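Gallery page for the tea corner, last touched 20 Jan 2026. More to come when I get a minute. Typing this between two other things so sorry for the spelling.

## Tea corner, the new setup

Short version: old cupboard gone, everything out in the open now. Mugs and glasses on the tiered rack, sweets on the little white shelf, plates wherever they fit. Took most of an afternoon, mostly because of washing every single thing first.

The rack is the wooden one from Rostoren. Slats, three levels, light brown. Came flat with a bag of dowels and a sheet of instructions that had step four printed twice. It's 60 cm long, I wanted the 53 but that one was sold out till February. Glad now, the shorter one would have been too tight.

Rules for the rack, such as they are:

- tall glasses up top
- mugs lower down, any color, don't bother matching
- handles whichever way they land
- nothing wet goes on it, dry it first please

Lost the argument about hooks. Hooks look nice in the catalog but you knock one mug and the next one goes too. Rack stays.

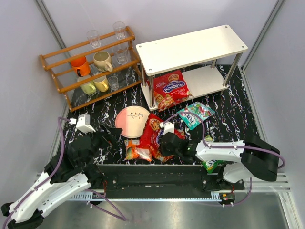 The mugs are all odd ones, by the way. Orange, beige, green, yellow, none of them from a set. We did have a set once, Mitus, white with a thin line round the rim, and they went one after another over a couple of winters. Odd ones are better. You remember which is yours and if one breaks there's no sad gap in the row.

Little white shelf next. Two boards on metal posts, screws through the top at the corners. Kravchuk, the cheap range, 900 for the whole thing including delivery. Screws needed another go with the screwdriver after the first week, now solid. Sweets on the lower board, top one for whatever is being handed round that day, so mostly it should stay clear. Mostly.

Candy: the big red bag. Goes quicker than anything else in here. Tried putting it in a jar with a lid, lasted two days, then everyone was just eating from the bag again and the jar was holding rubber bands. Bag it is.

Plate with the branch and berries on it, half pink half cream. One of my favorites and also the one that doesn't stack with anything, it's a touch wider than the others and the pile wobbles. So it lives out on the table. Good for cookies, good for sliced lemon, not so good for cake (too flat, crumbs everywere).

Table top is the black one with the white and brown veins. Looks great, shows every drop. Wipe with a damp cloth, then a dry one straight after or you get streaks. The Drovmont spray is fine too but go easy, one squirt does it.

## Still to do

- felt pads under the rack, it slides a bit when you pull a mug from the bottom row
- a tray for teaspoons, they're in a soup bowl for now
- more small glasses?? we have the room
- decide about the snack pouches, they fall over on the shelf and end up lying on the table anyway
- label for the tea tins, the two dark ones look teh same and one is coffee

Washing up: hand wash for the clear glasses, the faceted kind especially. 60 degrees in the machine is ok for the mugs. The berry plate I do by hand, the print is old.

More pictures once the spoon tray turns up.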